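Why do oranges have pieces inside?

Did you ever open an orange and find that it was already divided? It is like the fruit knew you have friends. Today we learn why.

An orange starts as a white flower. In the middle of the flower there is a small green part called the ovary. The ovary has several little rooms, and the seeds can grow in them. When the petals fall, the ovary begins to grow, and each room becomes one piece of the orange. Scientists call this piece a segment.

Inside every segment there are many tiny bags. They are long and thin, like drops of water with a tail. The bags are full of juice. When you bite, they break, and you feel the juice in your mouth.

The skin has two parts. The outside part is orange and has small dots. These dots are full of oil, and the oil gives the strong smell. The inside part is white and soft. It protects the fruit when it falls. 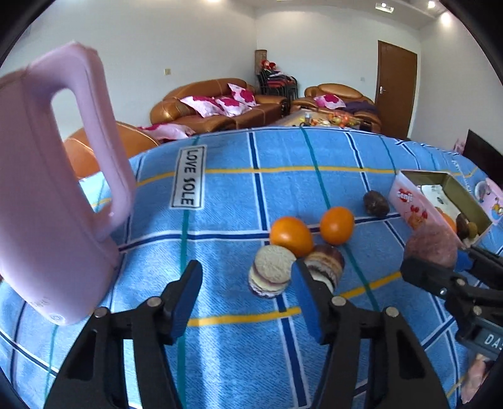 FOOD AND PLANTS

Try it at home

Ask an adult to cut one orange across the middle. Now you see the rooms like a wheel. Draw the wheel and color one room. Then peel another orange with your hands and pull out one segment. Can you find the little bags?

Words to remember: ovary, segment, peel.

Text by Demetrio Mateos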